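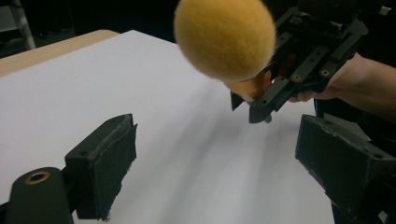 Print this page | E-mail this page

Rawat warp-weighted loom, standing model
Item 637

Full-size working loom for open-air museums, reconstructed farmsteads, school programs. Leans on a wall or on its own back prop (included). Made to be used all season by people who have never woven before. Ash uprights, ash beam, oak pegs. No metal anywhere in the frame.

Height 69 inches. Weaving width 42 inches. Breaks down flat, two people can carry it, one if stubborn.

What you get: two uprights, cloth beam with drilled edge, shed rod, two heddle rods with brackets, back prop, bag of spare pegs, weaving sword, bone-style beater pin, printed setup sheet. Clay weights are NOT in the box, see below. Yarn not included either, except the small sample skein of Lillent linen tied to the beam for making your first heddles.

Clay weights

Sold separately, ring shape, low fired, unglazed. Most sites want to make their own with school groups and we are all for that. Setup sheet has the size to aim for. They don't have to match exactly, you pair heavy with light when you tie on. If you do buy ours, order a few over. They chip when they knock together and they get dropped by kids. Broken ones look good in the display case anyway.

Finish

Raw linseed oil, one coat, done here before packing. Wants another coat before the first season outdoors and then once a year, September is good, after the last groups and before the damp. We don't stain. Had requests for a "smoked" look, answer is leave it by your hearth for a winter.

Period

Uprights and crutch brackets follow northern European types, Iron Age through the Viking period. Fine for general early medieval display too. Not right for a Roman villa kitchen and not right for a late medieval town house, you want the horizontal treadle model for that, and we don't have that one ready yet. Please don't order this and tell visitors it's 1400s. If your dig has its own evidence (weight rows, post spacing) send us the drawing, Ramesh Tiwari looks at all of those himself and can change the beam length or bracket height. Extra charge, extra weeks.

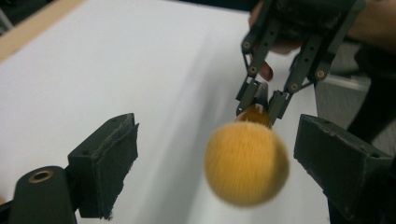 Makeup brush and white tabletop, light wood edging.

Setup, short version

Stand it where people can get behind it. Every site puts the loom flat against the back wall of the house and then the demonstrator can't reach the rear threads — leave an arm's length. Level the feet with flat stones or offcuts, earth floors are never level. Beam goes up last. Pegs in by hand, tap with a mallet, don't hammer.

Warp with something strong for the first one. Lillent linen is ok but unforgiving, wool with a hard twist is easier for begginers. Save the pretty plant-dyed stuff for cloth number two.

Light is the usual trouble. Dark house, small door, nobody sees the shed. Clellow farmstead moves theirs under the eaves in dry weather and back inside at closing. Ok with us, oil it more often. Don't leave it out overnight, dew gets in the peg holes and the pegs swell, then you are stuck with it standing there till it drys out.

Visitors handling it

Fine. It's what it's for. Things that go missing: beater pin, spare pegs. Tie the pin on. Replacement pins and pegs by mail, cheap, ask Morena Carbone at the Kandora office and have your item number handy. Heddle rods will bow if kids hang on them, we sell those in pairs.

Price and delivery

$1000, loom as listed. Clay weights extra, priced by the set. Museums and schools can pay on invoice, private buyers pay up front. Built to order so no same-week shipping, write first if you have an opening day to meet and we'll say yes or no. Pickup from the workshop is possible and saves you the freight — bring a vehicle longer than the uprights plus blankets.

Returns: unused, unoiled by you, pegs not driven. Custom beams not returnable.

Also fits: longer cloth beam (custom), band-weaving attachment, canvas cover with ties. Cover is plain modern canvas, for storage only, take it off before the public come in.

Page last changed May 3, 2023

Print this page | E-mail this page

Contact: Kandora office, Morena Carbone | © Kandora, all rights reserved | Back to top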